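Setting up your Suvholm enquiry form (part 2: notifications and follow-ups)

If you've come straight from part 1, your form is live on your site and you're wondering where the enquiries go. At the moment they land in the Suvholm inbox and sit there quietly until you log in. I did exactly that with my first client form and found a week's worth of leads waiting for me, so let's fix it before you spend a cent on ads!

Before you start, have these handy:
- your Suvholm admin login (the editor login won't show the Alerts tab)
- the email address you want enquiries sent to
- a mobile number, if you're turning on texts

Step 1. Open Settings, then Alerts, and click Add recipient. Type in the email address and hit Save. You'll get a confirmation email within a few minutes, and you need to click the link in it.

Note: if the confirmation doesn't turn up, check junk. My own mail program binned it twice.

Step 2. Choose when you want to hear from us. I use Instant for my own business and Daily summary for the clients who get grumpy about a full inbox. You can have up to 2 recipients on the Starter plan, and each one can have its own setting.

Step 3. Write your auto-reply. This is the message people get as soon as they press Send on your form, so please don't leave the default wording in there (it's awfully stiff). Say thanks, say when you'll be back in touch, and pop your phone number at the bottom. The box holds 900 characters, spaces included.

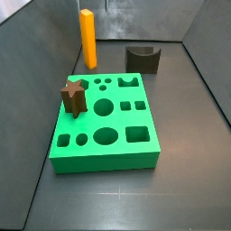
Star piece on the green foam shape tray.

Step 4. Sort your enquiries with tags. Under Rules, click New rule and pick a question from your form, such as "What are you after?". Then choose the tag you want for each answer. I keep mine very plain: Quote, Booking, Other. Rules run from the top down, and the first match wins, so drag your fussiest rule to the top.

Step 5. Connect your mailing list if you have one. Fastex is built in, so you only need to paste your key into the Connections page. For anything else, use the CSV export.

Caution: only people who ticked the opt-in box should go on your list. Leave "Opted in only" switched on, please, even if it makes your numbers look a bit sad.

Step 6. Send yourself a test. Fill in your own form on your phone, then again on your computer, and check that both come through with the right tag.

If you see error 504 when you press Send, the form took too long to reach our server. Wait a minute, refresh the page and try again. If it keeps happening, switch off any big file upload fields and run the test once more.

Part 3 covers the reports page and will be up in September.

Last updated August 24, 2024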